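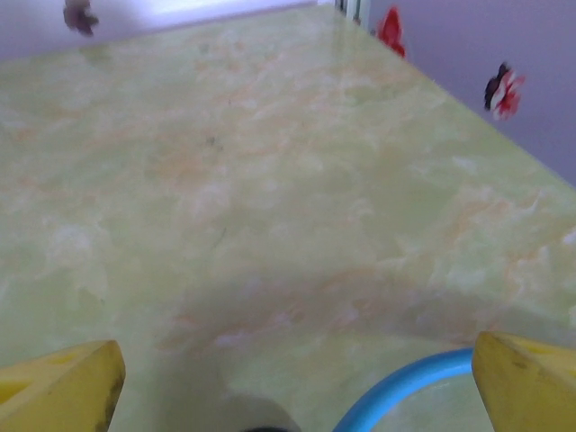

Kekby Table Wax, 300 ml tin

I've been making this wax since June of last year, when my aunt gave me a dining table so dull you couldn't tell what color the top was supposed to be. I tried the supermarket sprays first (streaky, and they smell like a dentist's office) and then started melting things together in an old saucepan. Batch 83 is the one you're buying!

It's a soft, creamy wax for sealed surfaces: varnished wood, laminate, painted shelves, that sort of thing. Please don't use it on bare wood or unsealed stone, it'll soak in and leave a patch, and I've done that to my own windowsill so I know what I'm talking about. Glossy tops come up lovely with it. Matte ones will end up a bit shinier than they were, so try a corner underneath before you commit.

How I use it

Wipe the crumbs off, let the table dry, then put a blob the size of a pea on a cotton cloth and rub it around in circles. Less than you think. Really, less than that! Leave it 2 minutes and buff with the other side of the cloth. I do ours once a month, and the kids' end of the table a lot more often.

If it goes cloudy you've put too much on. Warm water and one drop of dish soap will take it back off and you can start over.

What's in it

Beeswax from Mohcine Benjelloun's hives out at Narmont, carnauba wax, orange oil, and a little mineral oil to keep it spreadable. There's no silicone and no dye. The smell is mostly orange and it's gone by dinnertime. Keep the tin out of the sun or it turns to soup (put it in the fridge for an hour and it's fine again).

Sizes and shipping

The 300 ml tin is the regular one. There's also a 50 ml tin if you just want to try it, and Siham Morsy keeps both on the counter at Filali if you're nearby and don't want to pay postage. I pack orders in the evenings and they go out the next morning, except on weekends.

Cloths are sold separately, but an old T-shirt works just as well. Questions about a particular finish? Send me a note before you order and tell me what the table's made of, if you know.

Meriem Abdelaziz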